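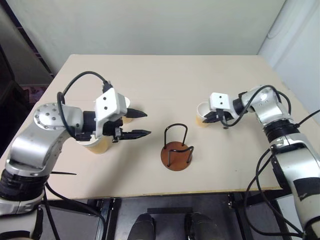 Call for participants: robot open day at Teretum, 12th February

Duvano is looking for 25 people who would like to spend half a day with our two-armed robot and tell us what they think about it. You do not need any technical knowledge. We are very happy to receive students, retired people, café workers, parents, and anybody who has never stood near to such a machine before.

The open day takes place in the Teretum building, on the ground floor, Monday, 12th February. There are two sessions, morning and afternoon, and each participant comes to one of them. Please write in your application which one you prefer.

What you will do

After the welcome and the safety talk you will watch the robot work at a table with paper cups and a small cup holder, the kind with a wooden base and a bent wire frame. The task sounds simple for a person. For two grippers with two fingers each it is not so simple, as a paper cup is light and can be crushed without much force. Our operators will show the task at different speeds, and you will mark on a sheet which speed feels comfortable for you to watch.

Then you will take a turn yourself. With help of an operator you will guide both arms for 17 minutes and try to bring a cup to the holder. It doesn't matter if you succeed. We are more interested in how you explain your difficulties, so please speak out loud during the try, in your own words.

At the end there is a group talk with tea and biscuits. We would like to hear what colour, size and sound people would wish from a robot of this kind in their neighbourhood centre or workplace. The talk is recorded (voice only) and the recording is deleted in April.

Who can apply

- You are 18 years or older.
- You can follow a conversation in English. It does not have to be perfect, mine is also not.
- You can stand or sit at a table for the length of your turn. A chair is always available.
- You have not worked for Duvano or for our partner Idia in the last 3 years.

If you use a wheelchair or have some other need, tell us beforehand and we will organize the room for you. The Lill entrance on the parking side has no steps.

What we offer

Every participant receives a gift card, a light meal and a refund of the bus or train fare - please keep your ticket. We have no budget for hotels. Last year we received over 134 applications, so we can't take everyone, but we answer each person.

How to apply

Send us a short message through the contact form on the Duvano site, with the subject "Open day". Tell us your age group, your occupation and in two or three sentences why you are curious. A CV is not needed. On the day, please wear closed shoes, tie back long hair and leave scarves and loose bracelets at home.

This website uses cookies to improve your experience. Accept all | Manage my preferences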